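Small Business Floor > Equipment and Automation > Buying and Budgeting

Thread: Quoted for a garment handling arm, need someone to talk me out of it (or into it)

hpaiva_returns
Joined: February
We do returns processing for a handful of online clothing sellers, mostly tees and hoodies. Stuff comes in bagged, gets opened, checked, turned right side out, folded, rebagged. I have 26 people on it at the Stadcombe building in peak season and a lot fewer the rest of the year. Owner came back from a trade show with a quote from Prandance for one arm on a table with a two finger gripper and a camera package. They want a deposit by 9th January to hold the price.

The claim is it does the pick and lay flat step so a person only has to inspect. I've been asked to put a number in next year's plan and I don't believe the number they gave us. Anybody bought one of these for soft goods? Not boxes. Soft goods.
-- Henrique Paiva

beltdriven
What did they quote for throughput? And per what? If it's "picks per hour" ask them what a pick is. On every cell I ever priced a pick was "gripper closed and something was in it."

hpaiva_returns
372 garments a shift. No footnote. I asked if that was measured and got a PDF with a chart that has no numbers on the left side.

beltdriven
Then you have your answer about the 372.

sarkport_mel
I'll be the one who disagrees. We put an arm in at Sarkport for towels and pillowcases and it earns its keep. Not flashy. It's slow, it drops things, somebody walks over and restarts it. But it also runs through lunch and doesn't call in sick, and over a year that adds up to more than you'd think. People on this board want it to beat their best worker on her best day and then call it a failure when it doesn't.

RTeixeira
Towels are rectangles, Mel. All the same rectangle. He's talking about other people's hoodies with the sleeves shoved inside.

sarkport_mel
Fair, but we get odd stuff too.

RTeixeira
How odd? A pillowcase with a zipper?

I ran the numbers on a cell like this two years ago at my last job and here's what was missing from the quote. Guarding, because our insurer wouldn't accept "it's collaborative" with no assessment behind it. Air line if the gripper is pneumatic (check). Table height. Replacement finger pads. The integrator's travel. A second camera, when the first one couldn't see black on gray. And the support contract, which was optional right up until something broke. The arm itself was the cheap part. I'm not against it, but put the arm on one line and then leave yourself a lot of empty lines under it.
-- Rosário Teixeira

hpaiva_returns
That's useful, thank you. Finger pads are on ours. 1,744 a year for "gripper consumables" with no list of what's in it.

coldstart
1,744 for rubber?? Ask for the part numbers and see how fast that drops.

RTeixeira
Or it doesn't drop and you learn what they expect you to wear out. Either way ask.

beltdriven
Also get it in writing who pays when the pads mark a white shirt. We had that fight and we lost it.

patricio_sewn
Different view from Patrício, we're a small cut and sew shop with a lot of overruns. We rented instead of buying. Three months, and they threw in a person on site for the first week. I wouldn't say it worked and I wouldn't say it didn't. What we got out of it was knowing which step was slow, and it wasn't the one we were going to spend money on. Opening the bags was the slow part. We bought better knives.

hpaiva_returns
Ha. What did the rental run you, if you don't mind?

patricio_sewn
I do mind a bit, there's a clause. But it was small enough that the boss signed without asking me to come back with slides.

sarkport_mel
Rental is a good call, I'll give you that. Though watch out, a short rental is all learning and no earning. You pay for the ugly part and hand it back right when it starts to behave.

coldstart
If it starts to behave.

hpaiva_returns
OK so where I am. Owner wants it in the plan. I've told him I'll carry a rental line and a separate line for site work, and nothing for labor savings in year one. He's not happy with the zero. He keeps pointing at the demo video, which is one gray tee being laid flat on a gray table over and over.

RTeixeira
Keep the zero. If savings show up you're a hero. If you put 3 heads in there, somebody upstairs takes those 3 heads away before the thing is even bolted down, and I have watched that happen.

sarkport_mel
Agree with the zero for year one, not for year two. At some point you have to say what you think it'll do or why buy it.

beltdriven
You say what it'll do after it's done it on your garments. Send them a crate of your worst. If they won't run the crate, don't send the deposit. Price holds are a sales trick anyway, I've never seen one "expire" that didn't come back with a new date on it.

patricio_sewn
Seconded on the crate. Don't wash them, don't sort them, don't take the tags off. And be there when they open it, or have someone there -- ours got "prepared" the first time.

coldstart
What are you going to call a pass, though? I'd want that agreed before anything ships or you'll be arguing about it into the summer.

RTeixeira
Yes. Write it as what the next person at the table needs. "Garment on the inspection table, single layer, front up, print visible." If it comes out as a wad it's a fail, and I don't care how quick it was.

sarkport_mel
That's a harsh standard. A garment that's been separated from the pile and moved to the table saves somebody a reach, even if it's a bit bunched.

RTeixeira
A reach. So budget for what a reach is worth.

hpaiva_returns
My worry with the quote is that it charges for lay flat and the only thing I'm sure I'd be getting is grab and lift. Those are two different line items to me and I want them priced apart. A two finger gripper can get hold of a black garment, fine, I'm not arguing with that, but look at how it's held: the cloth is bunched up between the fingers with a tail hanging down under them, and the bright graphic on it runs off into the folds where an inspector couldn't check it for cracks. Somebody still has to shake it out and turn it around before they can look at the print, and that's the minute I'm paying for today. So my reply to Prandance is going to ask for one price for the pick and one for the flattening, with the flattening payable after the crate test. If they won't split it I'll carry the rental line only and the deposit stays in our account.
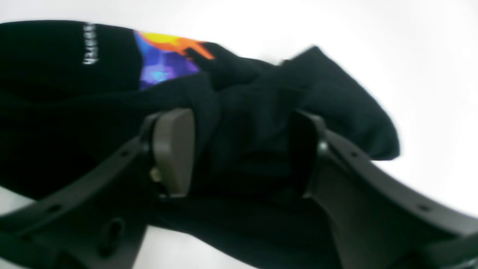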